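Notes on Appellate Practice

Thursday, November 21, 2019

Ginevra Serra has joined the appellate group at Starkomska, where her practice will center on commercial leases and contract disputes. I have worked across the table from Ms. Serra on two matters and welcome the appointment.

Her arrival coincides with a change in the firm's briefing schedule. Beginning in December, draft briefs are to circulate 20 days before filing — five more than the present rule requires — and comments are to be returned in writing. Counsel in the Grondavero lease appeal will be the first to follow the new calendar.

Readers who asked about the Machala decision will find my remarks in the next post. The Allis matter remains pending, and I will not comment on it.
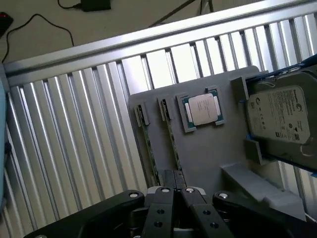
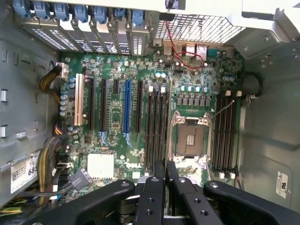
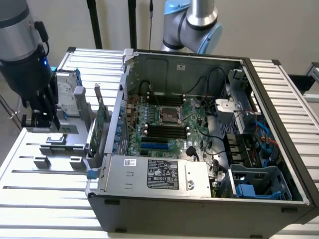
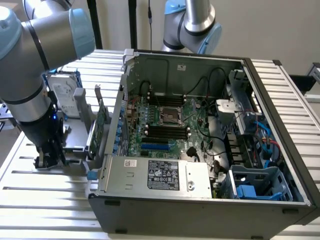
Last picture: computer case on its side, with a hard drive on the table.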